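The lemon tablecloth, two months in
April 2023

I bought the blue tablecloth in February, mostly to cover up the table. The table is fine, but it has a burn mark from a pot and a long scratch that I got tired of looking at. I wanted something light blue, and I wanted a print busy enough that crumbs and coffee spots wouldn't show from across the room. I ended up with watercolor lemons and dark green leaves.

I've had a few people ask about it since I mentioned it in the last post, so I'm putting down what I know. 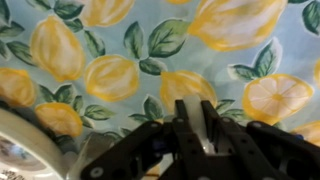
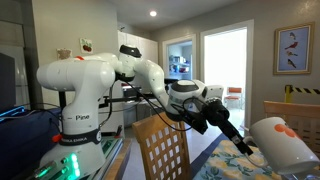

Where it came from

It came from Gindik, the housewares store next to the Trornance bus stop. They had it in three prints: lemons, olives, and a plain stripe. The olive one was nicer up close but too dark for that side of the room. I paid full price. They had a sale on table linens two weeks later, up to 80 percent off, and I'm still a little annoyed about it.

Before that I had looked at one from Heydari, which was heavier and cost more than I wanted to spend on something that gets food dropped on it. If you have a formal dining room it might be worth it. I don't.

With the chairs

I was worried about how it would look with the wood. The chairs are a light honey color, and the one with the lattice back already has a lot going on, with all those square openings. I thought a print next to that would be too much. It works fine. The yellow in the lemons is close enough to the wood that they go together, and the blue keeps it from all turning into one color.

Those chairs are a pain to dust, by the way. I use a dry paintbrush, one of the cheap wide ones, and go row by row. A cloth doesn't get into the corners. I do it about once a month and it takes longer than the rest of the room.

The mug

The white one with the orange dots is from the secondhand table at the Drombridge spring fair. I bought it the same day as a cake tin that turned out to leak. I like it on this cloth. Plain white dishes look good on it too, and I've mostly stopped using the brown bowls, which looked muddy next to the blue.

Washing it

The tag says cold water and a low dryer. I did that the first two times and it came out wrinkled and a bit stiff. Gholamreza Alipour, who lives downstairs and used to do the laundry for a restaurant, told me to skip the dryer, shake it hard while it's wet, and hang it over a door. I've done it that way since and I only have to iron the hem. It has shrunk a little on the long side. I didn't measure it before the first wash, so I can't say how much.

Tea comes out with dish soap if you get to it the same evening. Turmeric does not come out. I have a spot near one corner that I turned toward the wall, and it's close enough to lemon yellow that I've decided to leave it alone.

Next I need to find napkins. I don't want matching ones. Plain dark green, probably, if I can find them in cotton. If anyone has seen some, leave a comment.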